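Countertop Care and Repair: Frequently Asked Questions
Ostholm Surfaces, Customer Support
Last revised December 16, 2021

What do these answers cover?

They apply to all Ostholm countertops installed in homes: the Sadeck line (solid surface) and the Zamoto line (engineered quartz). Vanity tops use the same materials and the same cleaning methods. Outdoor installations are not covered by the residential warranty and are handled by a separate desk.

How do I tell which material I have?

Check the label on the inside of the sink cabinet door. Sadeck part numbers begin with S, Zamoto part numbers with Z. If the label is gone, look at the underside of the front overhang with a flashlight. Sadeck sheet has a plain sanded back. Zamoto slab has a stamped batch code, repeated along its length. Tops installed before 2000 were sold under the Kazemi name and should be treated as Sadeck for cleaning and repair.

What should I use for daily cleaning?

Warm water, a few drops of dish soap and a soft cloth. Rinse with clean water and dry. Soap left to dry on the surface builds up as a dull film, which is often reported to us as wear. To remove the film, wipe with equal parts white vinegar and water, wait two minutes, then rinse.

Can I use bleach?

On Sadeck, yes, diluted one part bleach to three parts water, for no more than 5 minutes. Rinse thoroughly. On Zamoto, no. Bleach attacks the resin binder and leaves a pale mark that can't be polished out.

Never mix bleach with vinegar or with any ammonia-based cleaner.

Is sealing required?

No. Both materials are nonporous. A sealer sold for granite will sit on top of the surface and streak. If one has already been applied, contact us before trying to strip it.

How much heat will the surface take?

Less than most owners assume. Use a trivet under any pan that comes off a burner or out of the oven. Slow cookers and electric griddles should also stand on a trivet — the damage in these cases comes from hours of steady heat in one spot, and it usually appears as a crack running to the nearest cutout or edge. 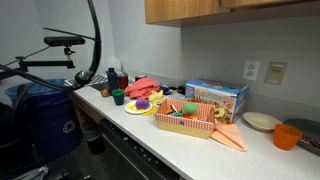 Heat cracks are excluded from the warranty on both lines. They can often be repaired in Sadeck by cutting out the affected section and bonding in a plug. In Zamoto the slab normally has to be replaced.

Can I sand out a scratch myself?

On Sadeck with a matte finish, yes. Use a fine abrasive pad, wet, in overlapping circles, and extend the work well past the scratch so that no low spot forms. Wipe dry and check the sheen from a low angle. Semigloss finishes should be left to a technician. Do not sand Zamoto.

There is a visible line where two sections meet. Is this a defect?

In Sadeck, a seam should be smooth to a fingernail and hard to find at arm's length. If it can be felt, report it. In Zamoto, a thin visible line is normal. A line that is getting wider is not normal in either material and generally points to movement in the cabinets below.

The caulk along the wall has split. What should I do?

Cut out the old bead completely, clean the joint with rubbing alcohol and apply new 100 percent silicone. New silicone does not bond to old silicone. Some opening of this joint in January, when indoor air is dry, is expected. Allow 24 hours before wetting the joint.

How long is the warranty?

9 years from the date of installation for Sadeck and Zamoto. It can be transferred once, to the next owner of the house. Kazemi tops are out of warranty, but repair sheet is still stocked in most of the original colors.

How do I file a claim?

Send form 1708 with the part number, the installation date and one photograph taken from directly above the damage. Claims are reviewed by Ekaette Eze in technical services. Do not attempt a repair while a claim is open — altered surfaces can't be assessed.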